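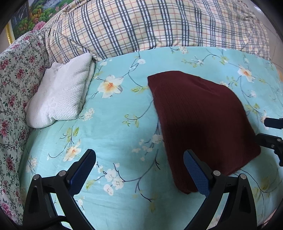 FOR IMMEDIATE RELEASE
February 25, 2018

Boddale launches a pair of hand-held grippers for people who would sooner teach a robot to do the laundry

BODDALE, Ont. – Folding a sweater is a job most of us learned from a parent who then refolded it. Robots have had a harder time of it. Sinura, a small toolmaker with a workshop above a tire store in Boddale, today opened orders for the Duangkaew kit, a matched pair of hand-held grippers that lets a person record household chores in the same way a robot would have to do them: with two fingers per hand and no thumbs worth mentioning.

The operator holds one gripper in each hand and gets on with the job. A camera on the tool sees the work from the gripper's side, and the kit logs how far the jaws are open and where they travel. The recordings can then be used to train a robot arm fitted with the same jaws. No arm is needed until then, which will please anyone who has tried to get one up a flight of stairs.

"We tried recording in the lab first, with grey towels on a grey bench," said Nassoro Muli, who designed the linkage. "The robot became very good at grey towels. Then we took it to my aunt's place, where everything has flowers on it, and it behaved as if it had never met a bed."

The company now does most of its testing in lived-in rooms, on patterned sheets, with knitwear that has already been through the wash a few times. Knits are the favourite, in the sense that they cause the most arguments. They stretch, they sag, and a dark one in shadow gives a camera very little to go on.

Each gripper has black linked arms and textured blue pads. The pads pull off for cleaning and can be replaced without tools. Sinura went through 20 pad patterns before settling on this one, and Muli keeps the rejects in a cookie tin for reasons he has not shared.

The kit includes:
Two grippers, left and right
4 spare pads
Charging dock and cables
Recording software for one computer
A printed manual, with colour diagrams

A full charge gives 8 hours of recording. Most forearms give out sooner, and the manual has a page of stretches.

During the trial that began in October, Sinura's testers recorded 400 folds of sweaters, blankets and pillowcases. Karla Barajas, who ran the trial, said the hardest part was getting people to stop helping with their elbows.

"You don't notice how much you use your chin until you're told you can't," she said. "Fitted sheets are not supported in this version. We'd like to be clear about that."

Orders are open now through Braletti, which is handling sales and repairs. University and college labs can ask for a loan pair before buying. Loan pairs should come back with all their pads, please.

Media contact: Karla Barajas, Sinura, Boddale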